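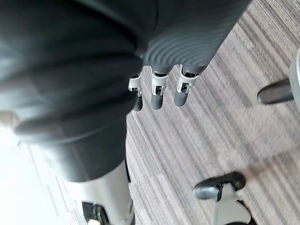 Debtors' prison

A debtors' prison was a place where people were locked up because they could not, or would not, pay money they owed. Such prisons were common in Europe for centuries and were carried over to the American colonies, where nearly every seaport had one, sometimes only a few rooms above the town jail. They make for some of the most surprising reading in the whole history of personal money, full of odd rules, stubborn characters, and long legal fights.

Origins

Locking up a debtor is an old idea. In ancient Rome, a person who failed to pay could be handed over to the lender and held in chains. In medieval England, lawmakers gave merchants the right to have a debtor's body seized, and by the 1600s this was an everyday tool for collecting on a bad loan. The prisoner was not being punished for a crime, at least in theory. The idea was to press the debtor, or the debtor's relatives and friends, into finding the money.

The flaw is easy to see from a modern armchair. A shoemaker in a cell makes no shoes, and the debt sits there. Meanwhile fees piled up! Prisoners were charged for their beds, for food, and in many places for being let in and let out, so a person could clear the first debt and still be held for what was owed to the jailer.

Life inside

The best known of these prisons were in London: the Fleet, the Marshalsea, and the King's Bench. Each worked almost like a small, crowded town. Those with some cash left could rent a decent room on what was called the master's side, receive visitors, and even carry on a trade. Those with nothing went to the common side, where conditions could be dreadful. Some prisoners could pay for the liberty of the rules, which let them live in lodgings in the streets near the prison walls (a strange half-freedom that fascinated visitors).

Whole families often moved in together. John Dickens, a navy pay clerk, was sent to the Marshalsea in February 1824 over a debt to a baker of £40 and 10 shillings. His son Charles, then 12, went to work in a blacking factory, and the memory never left him. It runs all through Little Dorrit, whose heroine is born inside the Marshalsea, and it gives Mr. Micawber in David Copperfield his famous views on income and spending.

The American experience

Debtors' prisons in the United States held people from every level of society. Robert Morris, who had helped pay for the American Revolution and signed the Declaration of Independence, lost his fortune in land deals and entered Philadelphia's Prune Street prison in 1798. He stayed until 1801, and George Washington came to dine with him there. It is a wonderful scene to picture, the former president sitting down to a meal with his old friend in a debtors' jail. Morris was freed under the short-lived Bankruptcy Act of 1800.

William Duer, another financier of the early republic, was less lucky. His failed schemes helped set off the Panic of 1792, and he remained a prisoner for most of the rest of his life.

At the other end of the scale were laborers and widows held over a few dollars or even a few cents. Reformers collected these cases and printed them in newspapers, and readers were shocked.

Abolition

Change came in pieces. Kentucky ended most imprisonment for debt in 1821, and other states followed over the next decades. Congress acted in 1832 to limit the practice in federal courts in states that had already given it up. In England, the Debtors Act of 1869 ended it for most ordinary debts, though a debtor who had the means and refused to pay could still be jailed.

Bankruptcy law grew up alongside these reforms. It offered something the prisons never had: an orderly way to divide what a debtor owned and then let that person start over. Federal bankruptcy laws came and went in the United States until the act of 1898, which lasted for 80 years.

Later legacy

The subject still comes up in American courts. In Bearden v. Georgia (1983), the Supreme Court ruled that a judge may not revoke a person's probation for failing to pay a fine without first asking whether the person was able to pay. Child support is treated differently from ordinary consumer debt, and a parent found able to pay may be jailed for contempt.

Popular histories continue to appear. Lucian Avram's The Baker's Bill follows 5 families through prison account books, with a lively chapter on the price of coal and candles. His later collection, Letters from the Common Side, prints petitions written by prisoners to their lenders, many of them funny, proud, and heartbreaking on the same page.

See also

Bankruptcy
Indentured servitude
Marshalsea
Panic of 1792
Poorhouse

Page last edited 2026-01-27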